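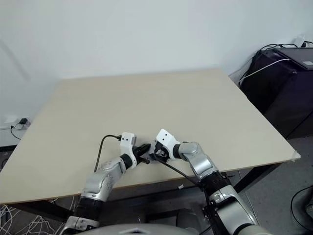
Leblanc asked in its last set of comments whether the lower lots could be released for sale before the drainage work is accepted. They cannot. The county will not record the plat until the outfall passes inspection, and the reservation forms say so in paragraph two.

**Stillo Ridge, Sernutville — progress report to Leblanc, 27 October 2023**

**Site and grading**

Rough grading is complete on 14 lots. The access road has its base course to the upper turnaround; paving is held until the water main is tested. Anasel replaced a 300-foot run of storm pipe in September after the first camera survey showed two offset joints. The replacement is under warranty and was not charged to the loan.

**Permits**

- Grading: closed
- Septic: approved for all lots except 6 and 11, where the soil test has to be repeated
- Electric service: design approved, transformer on order
- Plat: submitted, comments pending

**Budget**

Drawn to date: 93 percent of the site work line. The remaining balance covers paving and the entry wall. We request no change to the total, but ask to move $500 from signage to survey — the corner pins on lot 9 were disturbed by the pipe crew and must be reset.

**Sales**

Four reservations are held, all on the upper lots with the valley view. Deposits are in escrow. One buyer has asked for a wider driveway easement, and the draft is with counsel.

**Next period**

Repeat soil tests on 6 and 11, pressure test of the main, response to plat comments. The next draw request will follow the pressure test.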